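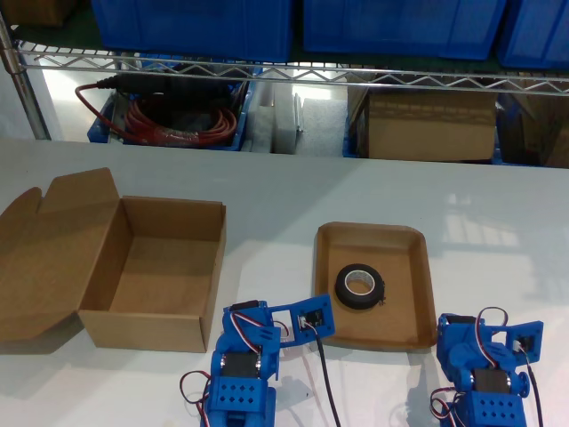
Storing and Using Adhesive Tape in the Home

Gumede Household Advice Service
Revised Thursday, September 30, 2021

Most homes hold several kinds of adhesive tape, and most of that tape is lost to poor storage before it is used. The following guidance covers electrical, masking, packing and cloth tape.

Where to keep tape

Tape should be kept indoors, in a closed drawer, cupboard or lidded box. Garages and sheds are generally unsuitable. Adhesive softens in summer heat and creeps out at the sides of the roll, where it collects grit. In cold weather it stiffens, and a roll brought in from an unheated garage in January should be left at room temperature overnight before use.

Rolls should be laid flat. A roll stored on its edge under other items will gradually become oval and will no longer unwind evenly. Where rolls must be stacked, a sheet of waxed or baking paper between them prevents the sides from sticking together. Direct sunlight should be avoided at all times, including through a window.

Dividing a drawer

Purpose-made dividers, such as those in the Rustik range, are convenient but not essential. Shallow trays saved from packaging serve equally well, provided that they are clean and the drawer closes freely over them. Tape should be kept apart from screws, metal shavings and pencil sharpenings. Lubricants and wood finishes should be stored elsewhere.

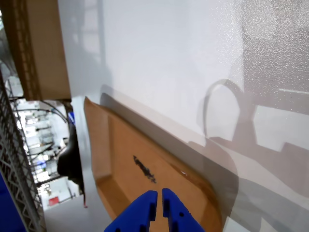
Trays and drawers should be emptied twice a year. Loose particles may be removed with a dry brush or the narrow attachment of a vacuum cleaner. Molded pulp and cardboard should not be washed. If a tray of this type has absorbed oil, it should be replaced.

Finding the end of the roll

The end should be folded under by a finger's width each time the roll is put away. If the end has been lost, turn the roll slowly beneath a lamp and feel for the ridge with a fingernail. A knife should not be used for this purpose, as it will usually cut through more than one layer.

Choosing the correct tape

Masking tape is intended for short-term use and should be removed as soon as painting is finished. Packing tape is suitable for cartons only. Cloth tape may be used for temporary repairs to hoses and tool handles. Electrical tape must not be used to repair a damaged power cord. The cord should be taken out of service and replaced.

Removing residue

Warm the area with a hair dryer on a low setting and lift the residue with a plastic scraper. Any remaining film may be treated with a little cooking oil, left for 27 minutes, and washed off with dish soap. Test painted and varnished surfaces first in a place that will not be seen.

Related leaflets: Labeling Stored Goods; Care of Small Hand Tools.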